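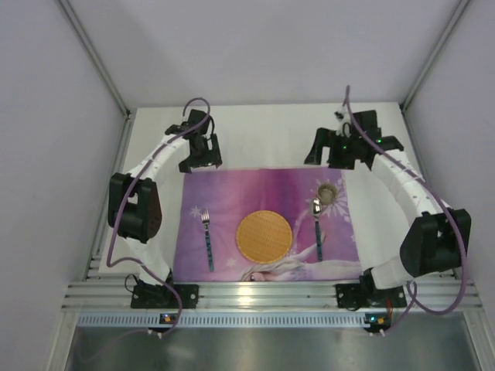

¡Hola! Soy Herman Menon y llevo el club de robótica de Brestside. Este curso nos hemos metido en un lío bastante bonito: que dos brazos robóticos pongan la mesa. Un tenedor, una cuchara, un vasito, el salvamanteles redondo... cosas que tú colocas sin pensar y que a nosotros nos tienen discutiendo tardes enteras (yo el primero). El proyecto se llama Jidness y busco gente para el próximo grupo.

¿A quién busco? Pues a estudiantes de cualquier carrera con ganas de manejar los brazos, repetir la misma maniobra muchas veces y anotar lo que sale mal. Si sabes algo de Python, genial, pero no lo pido. Lo que sí necesito es que puedas venir dos tardes por semana y que no te desesperes cuando una cuchara se escurre por quinta vez.

Queremos juntar 3000 repeticiones antes del concurso de Gevlow, que es en noviembre, y de momento llevamos 215. Así que sí, ¡hay trabajo para todos! 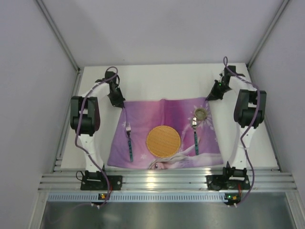
Las sesiones van por parejas: una persona mueve los brazos y la otra recoloca los cubiertos sobre el mantel y apunta en la hoja. A mitad de la tarde se cambia, que si no los hombros se quejan. El primer día te enseño yo los mandos, con calma, y ese día no cuenta para nada, es para trastear. Después ya eliges si te tira más el manejo, revisar los datos o la parte mecánica (tenemos pendiente rehacer los soportes de los cables y me encantaría que alguien me lo quitara de encima).

Pagamos una ayuda de 165 euros por participante al terminar el grupo, más la merienda, que solemos pedir en Đặng, el sitio de la esquina. El viaje al concurso lo cubre el club para quienes hayan completado sus sesiones. Si además te hace falta un justificante de horas para la facultad, dímelo al apuntarte y te lo preparo.

Para apuntarte, pásate por el taller de Brestside o deja una nota en el buzón del club con tu nombre, un teléfono y las tardes que tienes libres. Cuéntame también en un par de líneas qué has montado o desmontado alguna vez, aunque fuera una tostadora. El plazo acaba el 15 de mayo y contesto a todo el mundo, aunque a veces tarde un poco.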